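Harnow Workroom Set-up Guide
Section 2: Windows, Ceiling and Lighting
Revision of February 8, 2026
Prepared by Mareike Mühlbauer. Checked by Dae-han Yoon.

2.1 Scope

This section covers the window wall, the ribbed panel ceiling and the tube lights in the upstairs workrooms. Complete it before any furniture is moved in (Section 3). Floor coverings and heating are in Section 4.

The steps apply to a room being put into use for the first time and to a room that has stood closed for more than 22 days. For a room in regular use, only 2.4 and 2.7 are needed.

Enter all results on Form 931. One form is used per room. Do not carry results over from an older form, even if the room has not been used in the meantime.

2.2 Tools and materials

Stepladder, rated for indoor work, with rubber feet
Soft brush with an extension handle
Two microfiber cloths, one kept dry
Neutral glass cleaner
Silicone spray for hinges (not oil)
Flashlight
Low-tack tape for marking
Window handle key, if the room has lockable handles
Form 931 and a pen

Note: Steinbach keeps the handle keys on the board next to the stairs. Keys are signed out by room and returned the same day.

CAUTION: Do not stand on window ledges. The ledges are not rated for a person's weight, and a foot placed close to the lower glass can break it.

2.3 Ceiling

Carry out the ceiling work first. Dust brought down from the ribs settles on the ledges and the glass, and these are cleaned afterward.

1. Switch off the tube lights at the wall and wait until they are cool to the touch.
2. Set the stepladder on level floor, clear of the door swing and of any open window pane.
3. Brush the panels along the direction of the ribs. Brushing across the ribs pushes dust into the joints, where it stays until the next draft.
4. Check each joint with the flashlight held nearly flat against the panel. A panel that has dropped at one end throws a visible shadow.
5. Mark a dropped panel with tape on the nearest wall, at eye level. Do not put tape on the panel itself. The finish lifts.
6. Check the round ceiling fixtures. Brush near them by hand, with the extension handle removed.

Note: Both smoke detectors and sprinkler heads are found in these rooms, depending on the wing. From the floor they can be hard to tell apart. Identify each one from the wing plan before touching it, and write the type on the form.

CAUTION: Never hang anything from a round ceiling fixture. Never cover one during cleaning. If a detector must be taken out of service, call Aníbal Cáceres before starting and again when the work is done.

Panels marked in step 5 are refitted by the building crew. Drondeck clips in the older rooms cannot be reused once pulled, so do not attempt to press a dropped panel back into place.

2.4 Window wall

The window walls have dark metal frames. Lower panes are frosted to block the view at desk height, and the upper section is left clear for daylight. The open position of a pane affects how close furniture can stand, so the panes have to be tested before the floor layout is marked.

1. Clear the ledge over its full length.
2. Wipe the frames with a dry cloth, starting at the top.
3. Open each movable pane to its stop. It should travel without scraping and hold its position when released.
4. If a pane drifts, tighten the friction screw a quarter turn and test again. Stop after 2 attempts and report the pane.
5. Apply silicone spray to the hinges. Move the pane back and forth until the spray is spread, then wipe off the excess.
6. Close the pane and turn the handle fully. Press on the corner farthest from the handle. There should be no movement.
7. Leave one pane open for the lighting check in 2.5.
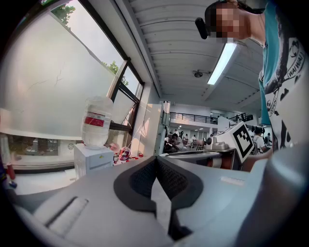

Figure 2-1. Window wall with frosted lower panes and one pane open. Tube light on.

With the pane open, mark the floor beneath its outer edge where it angles into the room. No shelf, lamp or screen may stand inside this mark if it is taller than the ledge. Low tables are allowed, provided the handle can still be reached without leaning over anything breakable.

Frosted glass needs a closer look than clear glass. Lines that resemble cracks can show up on the frosted panes. Some are scratches or wrinkles in a surface film, and some are real cracks.

1. Put on work gloves.
2. Look along the pane from one side, with the flashlight held at the opposite side.
3. If the line shows as a raised or folded edge, record it as a film mark. No action is needed.
4. If the line runs through the glass or reaches the metal frame, record it as a crack.
5. If you cannot tell, record it as a crack.

CAUTION: Do not open, close or wash a pane that is recorded as cracked. Mark off the floor in front of it and report it to Hannelore Rieger the same day.

Wash the remaining panes with neutral cleaner. Spray the cloth, not the glass. On frosted panes use straight strokes from top to bottom and finish with the dry cloth - circular strokes leave rings that show in low sun.

Note: Dasex film, where fitted, is on the room side. Do not scrape it. Paint spots on film are left as they are.

2.5 Tube lights

The tubes and the window are judged together. A room can have enough light in total and still be tiring to work in when a bright tube is reflected in the glass.

1. Switch on all tubes. Allow them to reach full brightness.
2. Stand at each planned work position, facing the direction in which the person will face.
3. Look for flicker, humming and dark tube ends. A tube with any of these is replaced.
4. Look at the clear upper panes and note any reflection of a tube at eye level.
5. Sit down and repeat step 4.
6. Swing the open pane to half its travel and check again. A pane at an angle can pick up a reflection that is absent when it is closed.
7. Record the result for each position, seated and standing.

If a reflection is found, turn the work position before changing anything on the ceiling. A position with the window to one side usually gives the fewest problems. A position facing the window gives the most, especially in September, when the sun is low and the trees outside are still in full leaf and moving.

Note: Repeat the check after dark if the room is booked for evening use. The clear panes then reflect the whole room.

Replacing a tube:

1. Switch off at the wall and at the breaker for the room.
2. Let the tube cool.
3. Turn the tube until it releases at both ends, then lower it level.
4. Fit the new tube and turn until both ends click.
5. Restore the breaker, then the wall switch.

Old tubes go in the long carton in the store room. Do not stand them in a corner.

2.6 Ledge

The ledge is kept clear except for items on the list below. Anything placed there has to come off again each time a pane is opened.

Allowed: thermometer, handle key in use, one flat tray.
Not allowed: plants in open pots, drinks, glass containers, chargers, stacked paper.

Check the strip of glass beneath the ledge for condensation. Wipe it dry and look again after an hour. If moisture has come back, enter "seal" in the remarks box and leave the area free of furniture until the seal has been looked at.

2.7 Daily opening and closing

Opening:
1. Open one pane to its stop for 11 minutes before the room is used.
2. Switch on the tubes after the pane has been opened. The wall switch is behind the door in most rooms.
3. Check that nothing on the tables can blow away.

Closing:
1. Close all panes and turn the handles fully.
2. Wipe the ledge.
3. Switch off the tubes.
4. Return the handle key.

CAUTION: Do not leave a pane open in an unattended room, including during short breaks. A gust can slam it against the frame.

2.8 Contacts

Cracked glass, seals: Hannelore Rieger
Detectors and sprinklers: Aníbal Cáceres
Ceiling panels and tubes: Birgit Weidemann
Form 931, changes to this section: Mareike Mühlbauer

Continue with Section 3, Furniture and Floor Layout.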